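# Why does a snack need so many clothes?

A snack has an easy life. It gets made, it gets wrapped, it rides in a truck, and then you eat it. Wrapping is the part that people tear off and drop on the floor, so let's give it a moment of respect before somebody picks it up (you).

Food has enemies. Air makes oily food taste stale. Damp air turns a crunchy chip into something like a wet sock. Light can spoil flavors too, given time. A wrapper keeps these out, and different wrappers are good at different jobs.

**Shiny foil** is the bodyguard. Many foil packets have a very thin layer of aluminum stuck between layers of plastic. Light can't get through it, and hardly any air or water can either.

**Clear wrap** is more of a raincoat. It keeps hard candies from sticking to each other, and it lets you see what you are getting, which saves arguments.

**Puffy bags** are puffy on purpose. Chip makers often fill them with nitrogen, a gas that doesn't make the chips go stale. The puff is also a cushion. It's not there to trick you into thinking you bought more chips, although it does a fine job of that.

Now look at the end of a packet. If the edge is cut in a zigzag, each little notch is a place for a tear to begin. Try the smooth side first if you enjoy losing.

## And then it all goes in a box

A cardboard box looks like the most boring thing in the house. Peek at a torn edge, though, and you'll find paper in three layers: two flat sheets with a wavy one glued between them. The waves make little arches, and arches are strong. That's called corrugated cardboard, and it's why your cousin can sit on a box for a while before the box gives up.

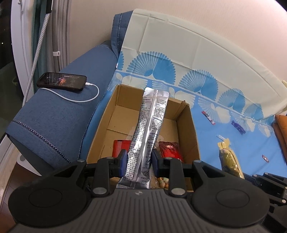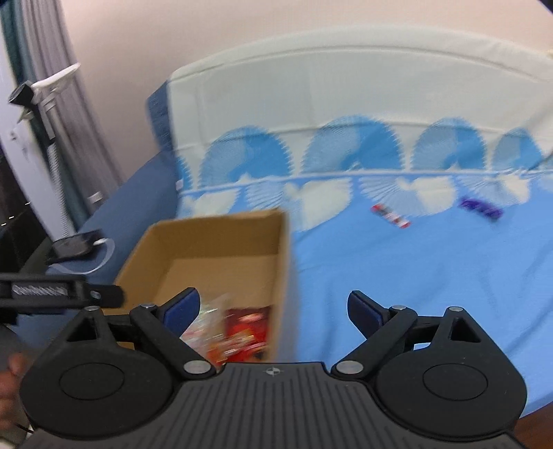 Ruba Bitar wrote to us from Ristesberg to say that her family fills a snack box for her grandmother every February, and that we had better mention the candy on the bottom. Small candies always get there in the end, she says, however you pack them. Her brother once blamed a ghost.

No ghost needed, Ruba. When a box gets shaken, gaps open up between the big things for a moment, and small things drop into them. Big things can't fit into small gaps, so they stay up top looking important. Scientists call it the Brazil nut effect, after the big nuts that end up at the top of the mix.

## Try it yourself

You need a jar with a lid, some dry rice and 2 walnuts in their shells.

1. Put the walnuts in the bottom of the jar.
2. Pour in rice until the jar is a bit more than half full. Put the lid on. Really on.
3. Shake the jar up and down and keep looking. Stop when a walnut shows up.

If you skipped the lid, the broom is in the usual place.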